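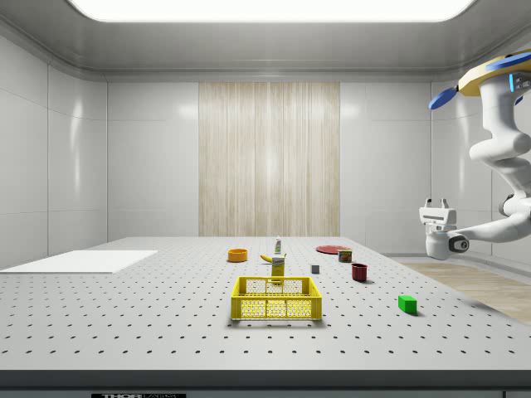 Is the work steady through the winter, one reader asked when we last posted an opening. Yes. Inspections slow down a little after October, but our inspectors keep a full schedule with pre-sale checks and new-build walk-throughs.

Rorberg Home Inspection is hiring two residential inspectors for the Jukarwood and Plurari areas. Both jobs are full time.

What you will do
Inspect roofs, attics, crawl spaces, plumbing, wiring and heating in single-family homes and small condos. Walk the buyer through what you found before you leave. Send the written report by 6 p.m. the next day.
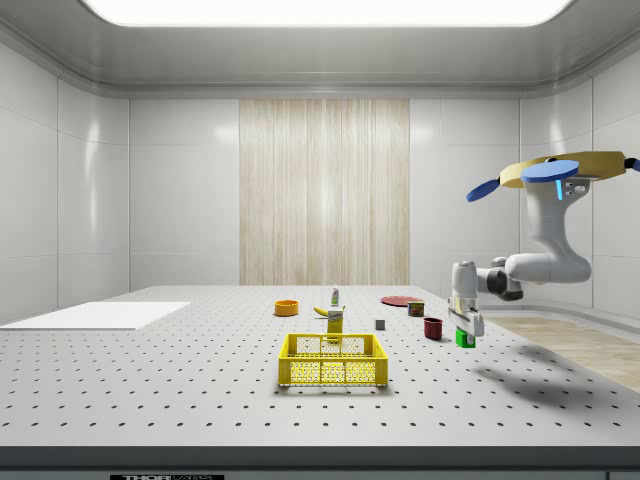 Do I need my own ladder and moisture meter, another applicant wanted to know. No — we supply both, along with a tablet and the report software. You do need your own vehicle and a valid driver's license.

What we ask for
A state inspector license, or proof that you are enrolled in a course. Building trade experience helps. You should be able to climb, crawl and lift 50 pounds.

Pay and training
New hires ride along on 19 inspections before working alone. There is a $1000 bonus after the first six months. Mileage is paid, and so is your license renewal.
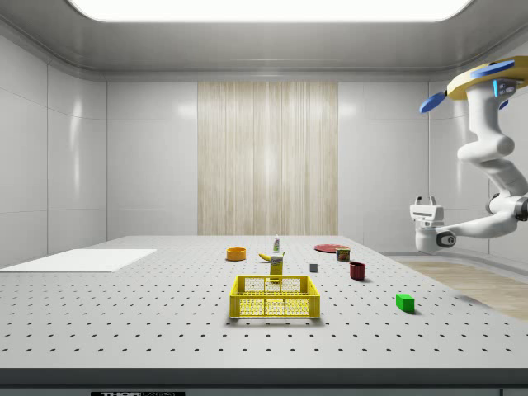
Health coverage starts on the first day of your second month. Weekend work is shared out evenly and posted a month ahead.

To apply, send a resume and one sample report with client details removed to the Rorberg office, 146 Tsakiris Road, Jukarwood. Write job number 3612 on the envelope. Calls are taken from 8 a.m. to noon.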